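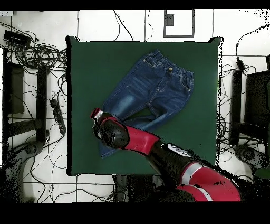

How do you teach a robot to fold trousers?

You already know how to fold trousers, even if your bedroom floor suggests otherwise. Now try explaining it in words to somebody who has never had hands. "Pick up the leg." Which bit of the leg? How hard? What if the other leg comes too?

Engineers did try writing rules like that. The trouble is that trousers never land in the same shape twice, so you would need a new rule for every crumple. These days many robots learn from examples instead.

What is an example?

One example is one go at the job, saved from start to finish. A person steers the robot arm while a computer stores what the camera saw and how each joint moved. Then somebody messes the trousers up again, which is the only part of the job most children are already qualified for.

At the Salameh workshop in Pomton, Senga Baxter steers the arm. She has saved 868 goes at folding jeans. A good one takes her 45 seconds. She can fold a pair by hand in much less, and would like that written down.

Why so many?

Imagine you had only ever seen one dog, and it was a poodle. You might get a surprise when you met a bulldog. A robot that has seen jeans lying only one way gets the same sort of surprise, and goes off to pinch the air where a trouser leg ought to be. So the jeans are put down straight, slanted, bunched up, upside down and in a heap.

Does the robot understand trousers?

No. It doesn't know they are for wearing. A program called a model looks for patterns: when the cloth looked like this, the arm moved like that. With enough examples it can make a fair guess about a heap it has never met.

What about the mistakes?

Gonçalo Vieira watches the recordings and sorts them. In January he took out 56 where the gripper let go too early. He kept 17 where Senga dropped a leg and then picked it up again, as a robot needs to see how to get out of trouble as well.

Try it yourself

Put a jumper on the floor. Ask a friend to close their eyes and be the robot, using one finger and thumb. Tell them how to fold it, one small move at a time. Write down every instruction you give. Then shake the jumper out, drop it, and read the same list aloud again.

Your friend is allowed to complain. The robot can't, so Senga does it for both of them.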